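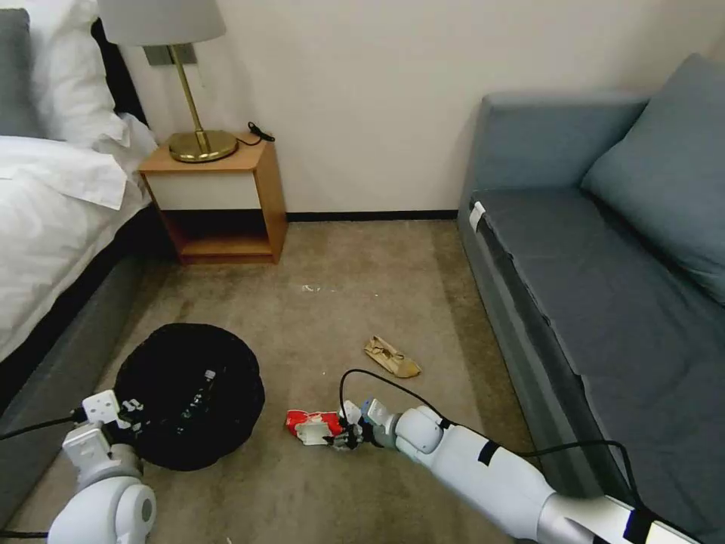 One student asked last term why a hotel would ever sell a room below its posted rate, when the posted rate is the price. Fair question, and it takes up most of this unit.

Unit 4 – Pricing rooms
Handout, bring to class in January

Posted rate (rack rate) = ceiling. Few guests pay it. What matters is what the room earns tonight, as tonight can't be sold tomorrow. Perishable stock, same as airline seats.

Three numbers to know cold:
Occupancy – rooms sold divided by rooms available
ADR – average daily rate, room revenue divided by rooms SOLD
RevPAR – room revenue divided by rooms AVAILABLE

People mix up the last two every single year. Check the bottom of the fraction.

Case: the Endside, Plestevmont
11 rooms, no restaurant, old town side. Say it sells 4 rooms and takes in 1,000 dollars for the night. ADR is 250. RevPAR is just under 91. Owner looks at the 250 and feels great. Should be looking at the 91.

Now drop the rate and fill more rooms. Does RevPAR go up? Usually yes, up to a point. But each extra room costs money too – laundry, cleaning, breakfast, booking fees. Those come off before you call it a win. We'll use the Dhillon worksheet for this, second tab, ignore the first one (old tax rates).

Fences. Rules that keep the 300 dollar guest from grabbing the cheap rate: book early, no refund, two night minimum. Weak fence = everybody slides down to the low price. See the Cuvia reading, the part on weekend stays, skip the apendix.

For next time
– work out ADR and RevPAR if the Endside sells 8 rooms at 150
– list two fences you have run into yourself
– read ahead on overbooking, we wont get to it in class otherwise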